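About Favgate

Favgate looks after small things that belong to other people. We register, sort and return lost property for offices, schools and bus stations in the Clevside area. Ferhat Yüksel and Adwoa Addo started the company in February with one counter and a wall of drawers. There are now seven of us.

Keys are the largest part of the work. Last year we registered 2,073 items, and 1,883 of them went back to their owners. Each set of keys gets its own number and its own bag, and sets that come in together stay together. We do not take keys off a ring or try to guess an address from them.
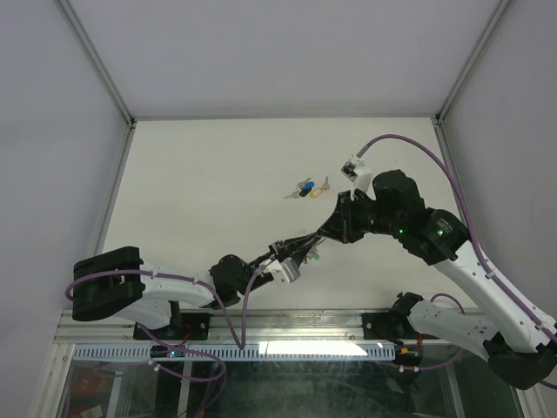

Keys on the white tabletop at Clevside

Duygu Coşkun runs the sorting table. Hülya Avcı answers the phone and email, and she is the person to ask for if you have lost something. Please tell her where you were and what the item looks like. A color helps more than a brand name.

Small items are registered too. Pins, caps, buttons and single earrings go into the shallow drawers, sorted by place found. We keep everything until the site that sent it tells us to let it go.

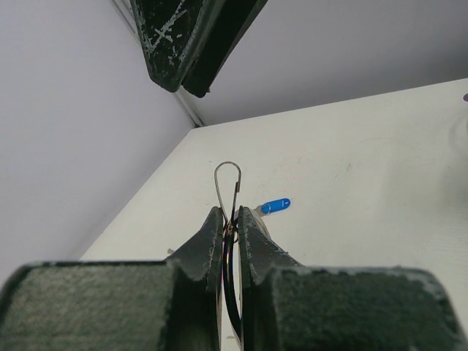
Page last changed: February, 4:15 p.m.

A safety pin like this silver one gets the same kind of record as a set of keys: what it is, where it was found, which drawer it is in. Barış Şimşekoğlu keeps the records and sends each site its list. The counter is in the Hedholm building, next to Yazıcı. Ring the bell if the door is closed.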